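Workshop tips: house rules for dusting with a robot arm

I've been running the housekeeping bench at our shop since last September, and before that I cleaned houses for a living, so people send me questions from both directions. Most of them come down to the same thing — how do you set up a dusting job so the arm does it decently and everyone goes home with all their fingers? These are the rules we keep taped up by the door, with my notes on the ones people argue about.

Start with the paper. We use torn scraps of colored paper as pretend dust, and I love them (cheap, easy to see, and you can sweep them up by hand in no time). Tear them, don't cut them. A torn edge catches the fibers a bit like real fluff does, while a neat square just slides. Put some on the shelf and some on the table around the legs, and don't lay them out in a tidy row! Real crumbs don't line up.

Pick one duster and stick with it through a whole set of runs. Chenille is my favorite because those fat fingers forgive you when the height is a little off. Feather dusters shed, and then you're cleaning up after the cleaner. Whatever you choose, write it on the run sheet. Rima Zein once spent an entire afternoon comparing two sets of results that had been done with different dusters, and she was not happy with me.

Grip the flat part of the handle, close to the end, and check it before every run. With the power off or the arm held, give the duster a small tug and a small twist. If it turns in the pads, wipe both the pads and the handle with a barely damp cloth, let them dry, and go again. Hand lotion is the usual culprit. I've got a whole speech about hand lotion, but I'll spare you.

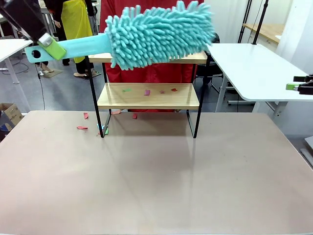 Next comes height. We always bring the duster in from above and come down slowly, and we never go in sideways between two shelves on a first try. Light racks tip over. If yours wobbles when you poke the top board with one finger, it will wobble a lot more with an arm leaning on it, so put a bit of rubber shelf liner under the feet. I buy the Tastus roll, but any grippy liner will do.

Park the arm you aren't using. Ours has two, and the rule is that the spare one holds nothing and stays off to the side until it's called for. Karim Atallah wrote that one in after reading through 57 run sheets and finding the same note over and over about the idle arm bumping something.

People, now. Everyone in the work area stays out of reach while the arm is moving, and "reach" means the arm plus whatever it's holding. Folks forget the duster! A long handle adds more than you'd think, so measure with the tool in the gripper and mark the floor with tape. One person has the stop button and does nothing else. No phone, no coffee, no chatting with me (I'm the worst offender). Tie back long hair, take off scarves, and tuck in apron strings.

Cables get a look too. Anything that crosses a walkway gets taped down or covered, and boxes go against the wall with the flaps folded in. Hanan Hamdan does a lap of the room before the first run and another after lunch, and I've copied her habit at home.

Score the job the same way every time. Our sheet has one line for the shelf and one for the table, and a scrap that falls from the shelf to the table still counts as a miss — I lost that argument to Raed Chamoun and I've made my peace with it. Don't blow on the scraps to straighten things out halfway through, either. If the fan or the air conditioning is moving them, stop and start over.

When you're done, shake the duster out over a trash can, wash it in cool water with a drop of dish soap, squeeze it gently in a towel and hang it up by the hole if it has one. It has to be bone dry before it goes back anywhere near the gripper. I keep a spare on the hook so I'm never tempted to cheat.

Next time I'll get into wiping down glass, once Abla Abou Jaoude and I have agreed on a spray bottle rule.

This site uses cookies to remember your preferences and count visits. By continuing to browse you accept our use of cookies. Accept | Manage settings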